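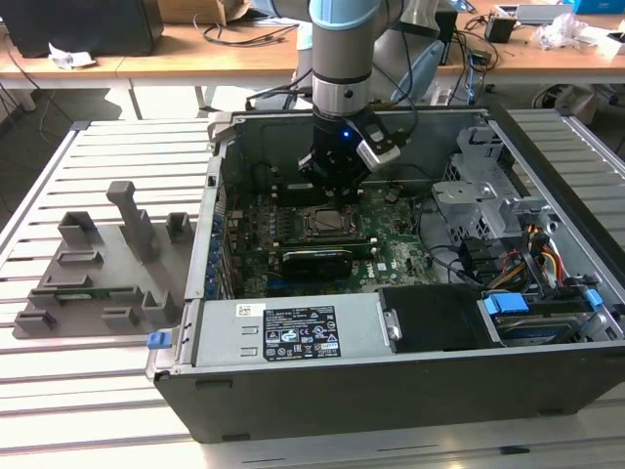

How often should I check the electrical stuff in a home office?
Twice a year is plenty for most people, plus a quick look any time you move furniture or add something new that plugs in. I do mine in March and again when the heater comes out of the closet.

My spare room office checklist, with way too many comments

I started this list after we moved to the house on Tutstead Lane, where the office is a back bedroom with old outlets and a window that sticks. It has grown a lot. The whole thing takes me about 40 minutes if I don't stop to read old mail, which I always do. Copy it, change it, skip the parts you don't have!

OUTLETS AND CORDS

[ ] Every outlet holds a plug snugly.
Comment: The one behind my bookcase was so loose the plug would sag out on its own. I had an electrician swap it, and he did the one by the door while he was there (same age, same problem).

[ ] Outlet covers are whole, with no cracks or brown marks.
Comment: Fine this time. If you find brown marks, stop using that outlet and call somebody. Please don't just put a new cover on it.

[ ] Power strips are plugged right into the wall, never into each other.
Comment: Guilty. I had my Jullance strip hanging off another strip for the whole winter so the lamp would reach. Moved the lamp. The corner looks worse but I'll live.

[ ] Cords run along the wall and not under the rug.
Comment: Run your hand along the full length of each one, unplugged. I found a flat spot on the desk lamp cord where the chair had been rolling over it, and that lamp went in the trash.

[ ] No extension cord is doing a permanent job.
Comment: Still have one, for the printer. It's on the list to fix before fall. (It was on the list last fall too.)

HEAT AND AIR

[ ] Space heater has 3 feet clear on every side.
Comment: I measured with a tape this time and I was off by a mile. What I thought was three feet was barely two. The curtain is now pinned back on that side.

[ ] Heater plugs straight into the wall and shuts off when tipped.
Comment: Mine clicks off right away when I lean it over. Test yours before you need it, and give it a minute to cool down before you pack it up again.

[ ] Computer vents are clear and not shoved against anything.
Comment: I keep a hand's width between the back of the tower and the wall. I also shut it down, unplug it and vacuum the dust off the outside grills with the soft brush. So much cat hair!

[ ] Window opens and closes without a fight.
Comment: It's my second way out of the room, so this one matters. I rubbed candle wax on the track and it slides a lot better. Not great, but better.

FURNITURE AND FLOOR

[ ] Tall shelves are strapped to a stud.
Comment: The Hägglund bookcase came with a strap in the box and I left it in the drawer for way too long. It took me 5 minutes to put on, once I found the stud.

[ ] Heavy things live on the bottom shelves.
Comment: Moved the box of printer paper down. Moved the big dictionary down. Left the bowling trophy where it is, and I'm keeping an eye on it.

[ ] Chair casters roll freely and all the bolts are tight.
Comment: Two bolts under the seat were loose enough to turn with my fingers, so that explains the wobble.

[ ] Walkway from desk to door is clear in the dark.
Comment: Try it with the light off, slowly. I kicked a box of holiday cards.

ALARMS AND THE JUST IN CASE SHELF

[ ] Smoke alarm sounds when tested.
Comment: Loud. The cat did not come back until dinner. New battery in anyway, and I wrote the month on it with a marker.

[ ] Extinguisher needle is in the green and the pin is in place.
Comment: I keep a small Minness one by the door, on a hook at shoulder height. Also check the date on the tag.

[ ] Flashlight works.
Comment: It didn't! Corroded batteries. Cleaned the contacts with vinegar on a cotton swab and it's working again.

STILL OPEN AFTER THIS ROUND

4 things left: printer extension cord, window track (a second coat of wax, maybe), a longer strap for the small shelf, and a new bulb for the closet light. I'll check them off here as they get done.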